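Viltcombe Home > Bedding > Duvet covers

Asska Carrot & Flower Duvet Cover - Yellow

Item no. 913
In stock - ships in 2 working days

Back for September. Big orange carrots, orange flowers with white centers, a few smaller white ones scattered in between. All on yellow. Cheerful, a bit silly, and the one we get the most emails about when its sold out.

Soft washed cotton. Buttons along the bottom edge, ties inside the corners so the filling stays put. Gets softer with washing. It does crease - that's the fabric, not a fault. Shake it out while damp and hang it straight, or run a warm iron over the back side if wrinkles bother you.

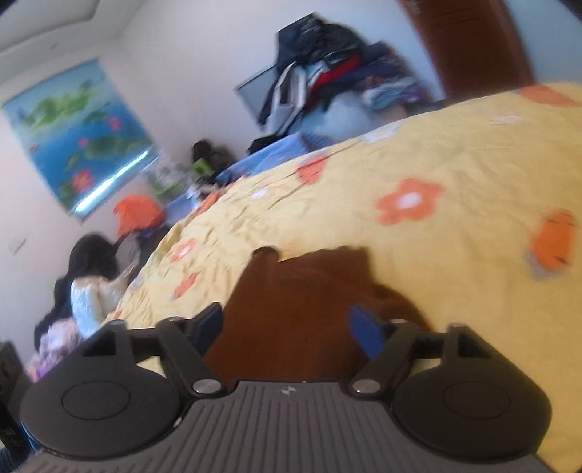

Sizes: twin, full/queen, king. Pillowcases sold separately, see the Odera page. The twin comes with one set of corner ties, king has extra down the sides. Measure your comforter before you order, not the mattress. We get a lot of returns over that one.

What goes with it

Browns, mostly. Rust, chocolate, anything in that family. The yellow is strong so a second bright color on top gets busy fast. Plain knits work well - a ribbed throw at the foot of the bed, or just whatever sweater you left there. The Grusier blanket in walnut is a good match and nearly the same price as the twin cover.

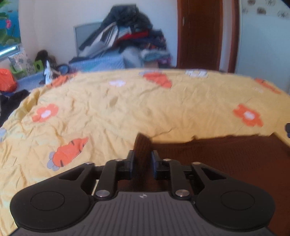

Carrot & Flower in yellow, with a dark brown ribbed knit.

Care

Machine wash cold, inside out, buttons done up. Wash seperately the first 2 times, yellow can run a little. Tumble dry low. No bleach. Keep brown and rust knits out of the same load, they shed fuzz and it shows on the pale bits.

Good to know

- Print is on the top side only, reverse is plain yellow
- Color looks deeper in the evening under a warm bulb, paler by a window
- Allow up to 2 percent shrinkage after the first wash
- Filling not included

Returns

Unused and in the bag, 30 days. Washed covers can't come back unless there's a fault with the stitching or buttons - send us a photo and the item number and we'll sort out a new one.

Also in this range: Asska fitted sheet, Odera pillowcase pair, Grusier knit blanket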